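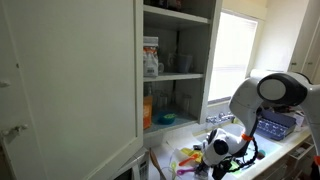

커피를 줄이기로 한 지 12주째다. 끊은 건 아니고 줄이는 중이라고 꼭 말하고 다닌다 (끊었다고 했다가 카페에서 아는 사람을 만나면 민망하니까).

시작은 지난 2월이었다. 그때 하루에 다섯 잔을 마시고 있었는데, 밤 두 시에 눈이 말똥말똥해서 천장을 보다가 이건 좀 아니다 싶었다. 그래서 당장 다음 날부터 한 잔도 안 마셨더니 세상에, 두통이 사흘을 갔다. 회사에서 메일 한 통 쓰는 데 오전이 다 갔고, 나흘째 되는 날 바로 항복했다. 그 뒤로 여름 내내 원래대로 다섯 잔. 그러다 8월이 되어서야 다시 마음을 먹었고, 이번에는 2주에 반 잔씩만 줄였다. 이 방법은 느려 터졌지만 머리가 안 아프다! 지금은 아침에 한 잔, 점심 먹고 한 잔. 여기까지 왔다.

잔 수를 줄이니까 희한하게 원두에 돈을 쓰게 됐다. 예전에는 마트에서 제일 큰 봉지를 집어 왔는데, 이제는 동네 로스터리 Calvo에 가서 조금씩 사 온다. 처음 산 건 Ustau라는 블렌드였고 솔직히 나한테는 너무 셨다. 귤껍질 씹는 느낌이랄까. 사장님이 물 온도를 90도까지 낮춰 보라고 해서 그대로 해 봤더니 신맛이 조금 얌전해지긴 했는데, 그래도 내 취향은 아니었다. 두 번째로 고른 Fosa는 훨씬 고소하고 묵직해서 우유를 조금 넣어도 맛이 안 죽는다. 요즘은 이것만 마신다.

문제는 보관이다. 냉동실에 넣으라는 사람, 절대 넣지 말라는 사람, 유리병에 옮기라는 사람, 봉지째 두라는 사람이 다 따로 있다. 어느 커피 카페 글에는 댓글이 199개나 달려 있었는데 다 읽고 나니 더 모르겠더라. 나는 밀폐 용기를 두 개 샀다가 한 개는 뚜껑이 뻑뻑해서 안 쓰고, 다른 한 개에는 지금 깨가 들어 있다. 결국 제일 게으른 방법으로 돌아왔다. 봉지 입구를 꾹 눌러 공기를 빼고, 접어서, 햇빛 안 드는 데 두기. 조금씩 사서 두 주 안에 다 마시면 이걸로 충분한 것 같다.
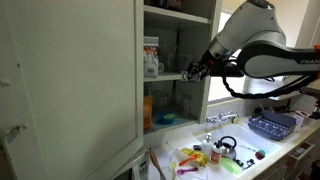
윗칸에는 봉지, 아랫칸에는 유리컵들과 파란 그릇.

오후 세 시쯤이 제일 힘들다. 이 시간만 되면 손이 저절로 컵을 찾는데, 카페인 없는 걸로 채우려고 이것저것 다 마셔 봤다. 보리차는 무난하고, 루이보스는 향은 좋은데 금방 질렸고, 디카페인은 한 번 크게 실망한 뒤로 안 산다 (맛있는 디카페인 아시는 분은 댓글 좀 부탁드려요). 의외로 괜찮았던 건 메밀차. 구수해서 과자랑도 잘 어울린다. 그러다 과자를 더 먹게 됐다는 게 함정이지만.

잠은 확실히 나아졌다. 열두 시 전에 눕고, 누우면 금방 잔다. 대신 아침에 첫 잔을 기다리는 마음이 거의 소풍 전날 수준이 됐다. 물 올려놓고 원두 가는 그 몇 분이 하루 중에 제일 좋다. 다섯 잔씩 마실 때는 커피 맛이 기억도 잘 안 났는데, 요즘은 어제 마신 게 오늘보다 진했는지 연했는지까지 생각이 난다.

다음 목표는 하루 한 잔 반이다. 반 잔은 어떻게 내리냐고 물으신다면, 작은 드리퍼를 하나 살까 고민 중이다. 핑계가 좋다고 해도 할 말이 없다. Calvo에 다음에 갈 때 한 사람용으로 나온 게 있는지 물어보고, 사게 되면 후기 올릴게요.

2018-11-02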